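Progress report to the programme manager, Fesirside
Work strand: good practice for hand-held gripper recording
Prepared by Braulio Serrano, Fleris
Last updated: Friday, August 26, 2022

1. Position

The draft code of practice for hand-held gripper work is now at its second revision. Eleven of the clauses agreed at the June review are complete and one, on cloth and other soft items, remains open. Spending is within the approved budget. No change to the end date is requested.

The code covers recordings in which a person operates the gripper by hand and the recorded motion is later used to train an arm. It does not cover powered arms, which stay under the existing Clastness site rules.

2. Work in the period

The second revision was tried on table-top tasks with mixed objects. Round objects were given priority, as the June review found the grip clauses too vague for anything that can roll. The tables were laid with printed or drawn sheets and patterned cloth, in line with clause 4, which asks for varied backgrounds.

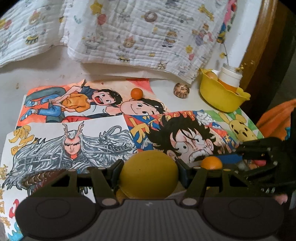

Photo: Fleris / Fesirside programme

The main measure in this period was the rejection rate. Of 1,393 recordings checked against the draft, 264 were rejected. The most common cause was an object touched before the start mark. The second was a hand passing between the gripper and the object. Both are matters of operator habit and both are now covered by a short briefing, which is read aloud at the start of each session.

Clause 6 (contact) has been reworded. The earlier text asked for a "firm" grip, and operators read this in different ways. The new text asks that both pads touch the object before it is lifted, that the object does not turn between the pads, and that fruit is replaced once the skin is marked by the pads. Karagiannis reviewed the wording and asked for one change – "lifted" is now defined as clear of the surface on all sides.

Clause 7 (two grippers) is new. Where two grippers are used over the same table, each operator must keep to an agreed side until the other has released. Crossing is allowed only when the task sheet calls for it. Neither gripper may be used to push the other. Pads and pivot pins are to be inspected before each session, and dust wiped from the body at the same time.
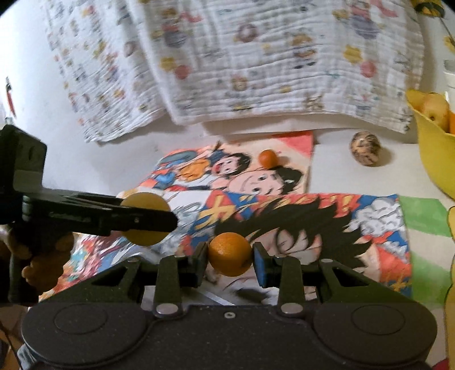 Fig. 2. Orange held between both pads, second gripper to the left (clauses 6 and 7).

3. Records and consent

Each recording now carries the task sheet number, the clause revision in force and the operator code. Names are not stored with the recordings. Operators sign a consent form that covers hands and voice, and may withdraw within 30 days. One withdrawal was received and the files were deleted within 72 hours, as the draft requires.

4. Open points

Clause 9 (soft items) is not ready. The present text treats cloth as background only and gives no rule for a sheet or cover that shifts during a task. Two wordings are under test at Clastness.

Karagiannis has also asked whether the rejection figures should be reported by operator. Our view is that they should be reported by task – the numbers for each operator are too small to be fair. A decision is needed from the programme manager before the third revision is issued.

5. Next period

Fleris will issue the third revision, complete the clause 9 tests and repeat the rejection count on the same task sheets. The briefing text will be sent to Fesirside with the revision for approval.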